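Monday, November 26, 2018

Shared notebook, workflow pages. Anybody can scribble in the margins, you know the rules.

Spent the morning on the shared inbox problem again. To recap for whoever wasn't at the last sit-down: we have one address for the whole bench, everybody reads it, and everybody assumes somebody else is answering. When I opened it today there were 940 unread. Some of that is the Cliller newsletter, which I have unsubscribed from twice now (it keeps coming back, like mildew!), but plenty of it is real mail from people waiting on us.

So I sorted. I gave myself 20 minutes by the kitchen timer and didn't answer a single thing, just dragged messages into folders. Got through the first two weeks of November before it rang. Then I made the mistake of peeking at one from Sawatzky about the purchase order, and there went the rest of the hour – four replies, one phone call, and a form I had to print, sign and scan back in. Exactly the thing I swore I wouldn't do.

What I've got so far for folders: Needs a Person, Waiting on Them, Keep, and Junk Drawer. Diane Thibodeau thinks Junk Drawer will swallow everything within a month and she may well be right. She wants only two folders and a weekly clear-out. I'd like to try my four through the end of the year and then fight about it.

Counted the ones in Needs a Person before lunch: 41. That's less scary than 940. I put initials in front of the subject line on each one so it's clear who has it, and if I gave you something that isn't yours, please change the initials and don't just leave it sitting there. Mervin, you got the most, sorry. Most of them say "Mervin" in the first line, so I didn't feel too bad.

Things that slowed me down:

Search doesn't look inside attachments. I hunted for the Kemham quote for ages and it was a PDF called scan2.

Three of us reply from our phones and the phone app leaves the thread marked unread for everybody else. Mervin MacLeod says there's a setting for it. Mervin, could you write the steps in here when you find it? My phone is older than yours and the menus don't match.

Also the pop-ups. Every time one slides in at the corner of the screen I look at it, even when I know it's going to be Cliller. I turned them off at ten and the rest of the morning felt twice as long, in a good way. I'd suggest we all try it for a week. If something's on fire people will call.

Afternoon: tried the same sorting on my own account, which was humbling. I found a message from March asking if I wanted to come give a short talk at Bilteslow, with a very polite follow-up underneath, and then another one, less polite. Wrote back to apologize. No idea if they still want me. 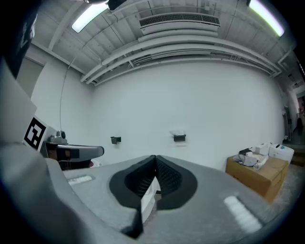
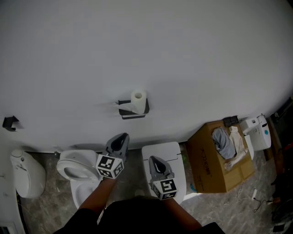 Phones, then. I've been trying to decide on fixed times for checking mail, and what keeps tripping me up is all the little in-between checks – waiting for the kettle, in the elevator, walking back from the parking lot. Diane says she does her worst emailing in the restroom, and I can't throw stones. With a toilet paper holder on the wall in front of me and nothing else to read, out comes the phone, and I've sent at least one reply that way that I'd love to have back. So my rule for this week is that the phone stays on the desk whenever I get up. Mail at nine, mail at one, mail at four, and the last one is only for sorting.

Tomorrow: finish the October pile, ask Sawatzky whether they can send orders to a separate address, and find out who set up the auto-reply that still wishes people a happy summer. I have a feeling it was me.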